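Chapter 7
Budgeting for a Two-Arm Tabletop Cell

After working through this chapter you should be able to separate purchase cost from cost of ownership, draw up a parts list for a small bimanual workstation, and schedule a purchase across two budget years.

7.1 What is being bought

A quotation for a robot cell usually leads with the arms. In the cells considered in Part Two, the arms account for less than half of the first-year spend. The remainder goes to mounting hardware, cameras, cabling, power, enclosure panels, spare servos and the household items the arms are meant to handle. A planner who copies the supplier's headline figure into a budget request will be short before the first task is run.

The running case is the Reltcombe bench, a table-setting cell with two light arms, a wrist camera and a walled white work surface. Its task set is modest: placemat, plate, fork, knife.

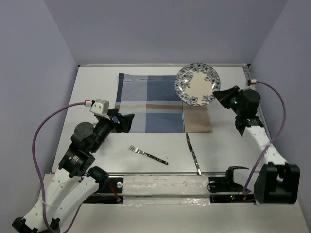 Stoyanova objects that itemizing a cell at this scale wastes the planner's time, and that a flat allowance on top of the arm price would serve as well. The objection holds for a single bench. It fails when the bench is to be repeated, as at Serkthorpe, where an allowance set too low was carried into 20 identical orders.

7.2 Fixed and recurring items

Fixed items are bought once per cell: arms, rails, clamps, control boards, walls. Recurring items wear out or get lost. Servos and gripper fingers belong here, as do cables — a cable that flexes with the wrist should be treated as a consumable. For the Reltcombe bench the recurring lines came to 196 dollars a month, against an initial estimate of 605 dollars for the whole year.

Tableware is entered as a recurring item. Ceramic plates should be ordered with replacements of the same diameter and rim height, as a change in either may require the grasp to be taught again.

7.3 Timing

Where the budget year opens in January, fixed items are best committed before it closes and recurring items after. Section 7.4 applies this rule to the Lukovance order.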